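Thread on the stuff I wish I had known before I took over expense reports for our office. I started in February and I'm still cleaning up. 1/

We're 24 people at Halliday. Before me, everyone mailed their receipts to Finance in whatever shape they liked – phone photos, paper stapled to paper, one spreadsheet with the totals typed in by hand. 2/

First thing I changed was the deadline. It used to be "end of the month," and people read that as the 3rd or the 5th of the next one. Now it's Wednesday noon, every week. Smaller piles. Fewer people asking where their money is.

Second thing was the missing receipt form. We had one, but it was two pages long and needed a manager's signature even for a parking meter. Elisa Santoro in Finance agreed to drop the signature for anything under $25. The form is now half a page.

Mileage is still a mess. Some people log it from home, some from the office. Our policy says office, but the policy was last edited when we were in the old building, so the distances in the table are wrong for every client. I'm redoing the table one client at a time. Fornora is done. Privetti is next.
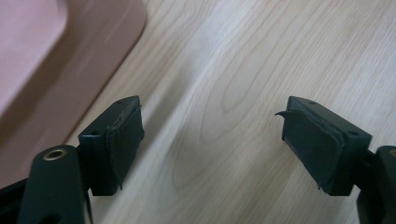
Paper receipts get their own post. Thermal paper fades, and a gas station receipt left on a dashboard can be blank by the time it gets to me. Scan it the day you get it. Lay it flat on a plain surface with good light. A light wooden tabletop like this one works fine, a white receipt on a white desk does not, the scanner app can't find the edges. Keep the paper until you've been paid back, then shred it.

Tips. Write the tip on the receipt before you scan it. The card statement shows the total with the tip and the printed slip often shows it without, and then I have to email you, and you won't remember.

Hotel bills: I need the itemized one from the front desk. The booking confirmation is no good to me, it doesn't split out the tax or show whether you parked.

Someone asked in the replies about meals with clients. We cap dinner at $70 a head. Put the names of the people who ate on the report. First and last names, and the company. "Client team" gets sent back.

Also asked: do we use software for this. Yes, as of last month. Sandrine Coste set it up and wrote the guide for new hires. It catches duplicates, and it caught one of mine the first week. It does not read handwriting very well, so restaurant slips still get typed in.

If you run this at your office, I'd like to know how you handle shared cab rides. We have one person pay and claim the whole thing, but then the cost lands on one project when it should be split over 2 or more. I've been fixing those by hand every Wednesday afternoon and would like to stop.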